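3.2 What primary school websites actually publish

We took 61 school sites, all state primaries, all visited in July. Each page was saved and read twice. Broken links were counted as missing, even where the file was clearly there under another name. Total pages saved: 1,565.
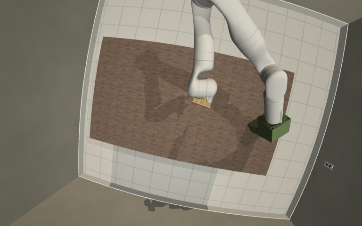 Admissions pages did best. Term dates too. Behavior policies were present on most sites but often out of date, one still naming a head teacher who had left. Sports funding reports were the weak spot: many had last year's spending and no word on what pupils got from it. Eight sites had no report at all.

Layout matters more than we expected. Parents on phones gave up on scanned PDFs quickly, see Figure 3. Schools using the Rereo template put policies on one page and scored higher for it. Preltarach sites spread them over several menus, and parents in the Zemimcombe group got lost in teh second level.

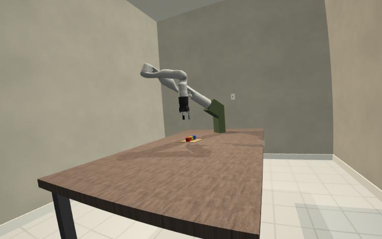 Ro-un Kang

Coding rules. A document was "found" if a parent could reach it in three clicks from the home page. Search boxes not used, too uneven. Where two versions were posted we took the newer one. Undated files went in a seperate column and were left out of the scores.

Figure 3. Policy pages opened on a phone, by file type (web page, text PDF, scanned PDF). Scanned PDF lowest in every school size band.

School size made little difference once template was held fixed. Small schools with one office clerk kept pages as current as large ones. Rattanakul reports the opposite for secondary schools, but with a longer checklist and no click limit.
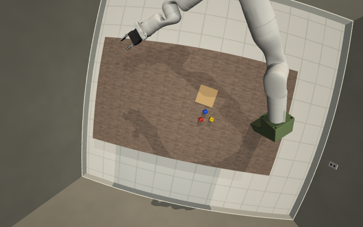 3.3 Parent survey

Paper forms, sent home in book bags. 800 sent. Short, one side only, so parents would finish it. Questions on lunch menus and closures got the fullest answers. Governors' minutes, hardly any. Several parents wrote that they ask at the gate first and check the site later, if at all.

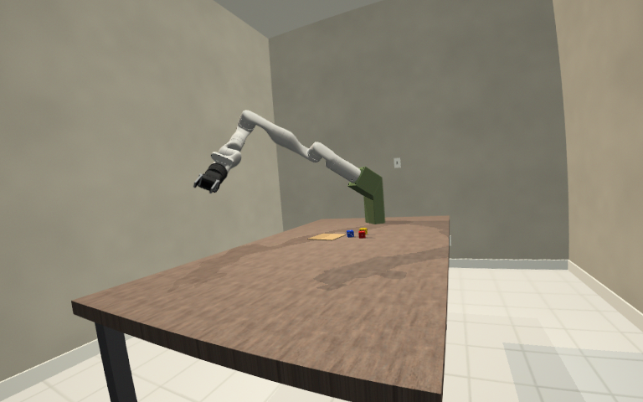

3.4 Limits

One region, one term. No special schools. Translated pages not scored, though a few sites had them. Click counts were made on a desktop machine, so phone menus may add a step or two.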